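28 January 2020

Pultel two-arm kit, evaluation entry. Picks up from the bench notes in the blue folder. Lingyun Cai on the controls for the first half, me (Boyang Kong) on the log, then we swapped.

The kit is on loan from Hutapea until April. They want to know if we would put it in the brochure as a home laundry package, and at what level of support. I've read their manual twice now and it is still thin on anything that isn't a flat table, so most of what follows we had to work out for ourselves.

Set up next to the front loader. Basket on the floor in front of the machine, close in. Arms brought to the ready pose, grippers homed, both came up first time. Head camera picked up without a restart, which is better than we had on the bench.

Task list as agreed with Zurum:

- open the door from the latch side
- lift clothing from the basket into the drum
- check the gasket is clear
- shut the door and push until it clicks

We did the first and last as separate runs and left loading for the afternoon. Door work is what Zurum asked about most, and it is where their last supplier's kit fell down.

Opening: 62 attempts in total, counting both operators. The gripper needs to get its tips behind the rim, and the rim is thick and rounded, so there isn't much to hold. Coming in square to the front panel gave poor results. Coming in from the side with the wrist turned was much better. Lingyun found that pose and I copied the joint values off her screen. They are saved under "door_side" on the shared drive. Please don't overwrite them, make a copy.

Once the door is past halfway it moves very easily and the arm tends to run on ahead of it. Turned the speed down by two steps for that part. Slow to watch but no more bumps.

Holding the door once open: right gripper on the outer edge of the rim, left gripper low down by the bottom of it with fingers apart and pointing up. The left isn't gripping in this pose, it is waiting. We wanted to see if the right could steady the door by itself.
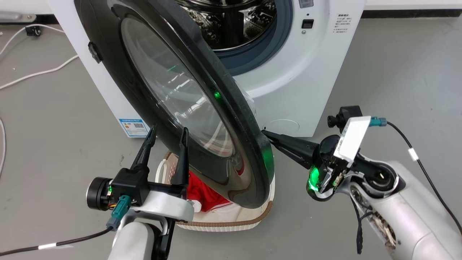 *Photo: head camera, Pultel evaluation, Wokurbridge workshop*

Fingertip contact on the right is against the rim only. I'd be happier with more finger on it. The tips are pointed, fine for picking up cloth and poor for pressing on a curved edge. Hutapea list a wider pad as an extra. Ask for a pair and the price, and ask if they can be changed without taking the gripper off the wrist.

Clearance underneath is the other thing. The lower edge of the door comes down over the basket, and the red item with the white stripe sits tucked under the curve of it. To get at the clothing from above, either the door has to go further round or the basket has to come out towards us. With the basket where it is, the left arm would have to come in low and flat, and the motor housing on the outside of the gripper sticks out enough to worry me. Try the basket further out next time. If that means the arm can't reach the back of the drum then we have a problem with the mounting position, and that should go in the report.

Vision. The door glass is a nuisance. It is tinted and bulges out, and it picks up streaks of light from the room. The green light from the gripper shows up on the black rim as well, close to the contact point. The door finder in the supplied software twice put the edge of the door on a reflection in the glass. It didn't do it again after Lingyun masked the middle of the door and left only the rim to search. Worth telling Hutapea. Also ask if the indicator lights can be dimmed in settings. I couldn't find it in the menus.

Cables. Each gripper has its black cable on a teal connector, with a white tag wrapped round it. Good that they are tagged. Less good that the right one arcs out to the side, where it would be easy to catch on something in a narrow utility room. We need a clip on the forearm. I'll see what we have in the drawer before we buy anything. The wrist on that side also has its wiring on show, and for a product going into people's homes I'd expect a cover. Lingyun thinks a fabric sleeve would do. I think it would get wet sooner or later. Left open.

Closing: 92 attempts, more than planned because I forgot to start logging and we repeated the first batch. Pushing shut is easy. The click is the hard part. The arm stops when it feels resistance, and the resistance comes from the gasket before the latch has caught. Raised the force limit one notch and it was fine after that, but the limit is set for the whole arm and I don't like leaving it up during the other tasks. Set back to default at the end. Would like a separate limit for each task. Another one for Hutapea.

Swapping operators took 5 minutes including the seat and the hand controllers. No need to recalibrate. This is a real point in the kit's favour and Zurum will like it, as they plan to train more than one person per site.

Afternoon was short. Got started on lifting from the basket, then the left gripper reported a motor fault and dropped out. Reseated the connector, came back, ran for a while, dropped out again. Swapped in the spare cable from the case and had no more faults before we packed up. Old cable put in a bag marked "suspect". Don't put it back with the others.

Where I've got to on the question of selling it: door work is good enough to demonstrate with a trained operator. I wouldn't put loading in the brochure until we've done a proper run of it. Lingyun is more hopeful than I am and has written her own page, filed behind this one.

To do:

- Hutapea: wide pads, dimming, force limit per task, wrist cover, replacement cable (BK)
- basket further out, repeat reach test into the drum (LC)
- cable clip for right forearm (BK)
- send Zurum the door results only, no loading figures yet (LC)
- copy today's logs off the laptop, disk is nearly full (whoever is in first)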